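Section 3 : planifier la semaine et remplir votre premier menu

Bon, si vous êtes arrivés jusqu'ici, c'est que votre compte Clerngate est créé et que vous avez récupéré le classeur à imprimer (version Allberg, la plus aérée, celle que j'utilise chez moi). On passe au concret ! Prévoyez 40 minutes la première fois, avec un café. Ensuite ça ira beaucoup plus vite, promis.

3.1 Avant de commencer

Il vous faut :
- la grille de la semaine (page 2 du classeur)
- la liste des placards
- un crayon à papier, surtout pas un stylo, vous allez gommer
- votre agenda familial, même s'il est en vrac

Remarque : si vous cuisinez pour une seule personne, prenez la grille « solo ». Les quantités y sont déjà divisées et ça vous évite des calculs pénibles à chaque recette.

3.2 Remplir la grille

1. Barrez d'abord les soirs où personne ne mange à la maison. Chez nous c'est souvent le vendredi, et j'ai mis des mois à comprendre que je prévoyais quand même un gratin ce soir-là...

2. Notez dans la colonne de gauche ce qui doit être mangé vite : le demi-chou, la crème entamée, les trois carottes un peu molles.

3. Placez ces ingrédients sur les deux premiers jours.

4. Choisissez ensuite un plat « qui dure » (soupe, curry, sauce tomate) et inscrivez-le deux fois. La deuxième fois, entourez-le : c'est votre soir sans cuisine.

5. Complétez avec ce qui vous fait envie. N'essayez pas plus d'une recette nouvelle par semaine, je suis très ferme là-dessus.

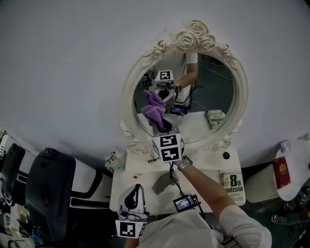
Le miroir ovale et son cadre à roses, sur la table blanche.

Attention : ne remplissez pas les midis du week-end au début. C'est tentant, la case est là, toute vide, elle vous regarde. Laissez-la tranquille pendant un mois.

3.3 Fixer le budget

6. Dans l'onglet « Courses », entrez un plafond. Pour quatre personnes j'ai commencé à 70 euros hors produits ménagers, et je suis descendue à 60 quand j'ai arrêté d'acheter des herbes fraîches que je regardais noircir dans le bac.

7. Cochez « arrondir au paquet ». Sans cette case, la liste vous demandera 200 grammes de lentilles alors que le magasin les vend par sachets plus gros, et votre total sera faux.

8. Enregistrez, puis imprimez la liste. On peut aussi l'envoyer sur le téléphone (bouton Stollard, en haut à droite), mais moi je préfère le papier, je raye, ça me fait du bien.

Remarque : le plafond n'est pas bloquant. Si vous le dépassez, la ligne passe en orange et c'est tout. Vous pouvez continuer.

3.4 Adapter en cours de semaine

9. Un repas a sauté ? Ne décalez pas toute la grille ! Échangez simplement deux cases, en gardant le poisson et la viande fraîche le plus tôt possible.

10. Si vous avez des restes, inscrivez-les dans la bande du bas avec le jour de cuisson. Ce qui n'est pas mangé sous deux jours part au congélateur, étiqueté.

Attention : ce qui a été décongelé ne se recongèle pas cru. Cuisinez-le d'abord.
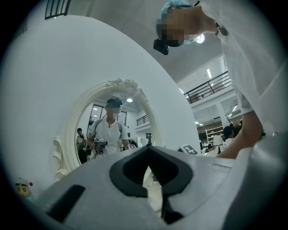 Vandenberghe : Merci pour la grille, on s'y est mis en novembre et on s'y tient à peu près. Par contre l'étape 4 coince chez nous, les enfants refusent de manger deux fois le même plat. Du coup je congèle la deuxième part tout de suite et je la ressors la semaine d'après, en mettant un R dans la case pour m'en souvenir. Est-ce que la liste de courses en tient compte ?

Oui, à condition d'écrire le R tout seul, sans le nom du plat à côté. La case est alors comptée à zéro et rien ne s'ajoute à la liste. J'aime beaucoup cette variante, je l'ai adoptée pour les soupes ! Pensez juste à noter le contenu sur la boîte, et à sortir celle-ci la veille pour la laisser décongeler au réfrigérateur.

La sauvegarde des menus et leur réutilisation d'un mois sur l'autre sont expliquées à la section 4.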